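Zekora Open Day Recordings: Data Card

Summary

This release contains the wrist camera recordings made during the manipulation demonstrations at the Castby open day. It comprises 376 episodes in 22 sessions and supersedes the preliminary 2024 release. Visitors selected the order in which household bowls were to be handled; trained staff operated the arm at all times. 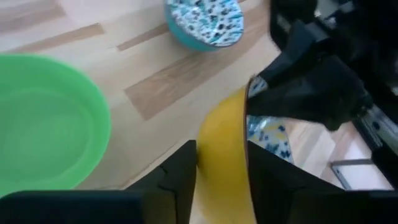

Each session was limited to 11 minutes, including the time needed to return the bowls to the floor. Episodes in which the operator halted the arm have been retained and are labelled accordingly. Colour calibration was not repeated between sessions, and users should normalise before training.

Privacy

Audio was not recorded. Episodes in which a visitor's face was visible have been withdrawn.

Maintenance

The collection is maintained by Maksym Hutsuliak. Enquiries regarding licences should be directed to Maksym Yatsenko. Corrections received before November will be incorporated in the next version.

Last revised: Monday, July 27, 2026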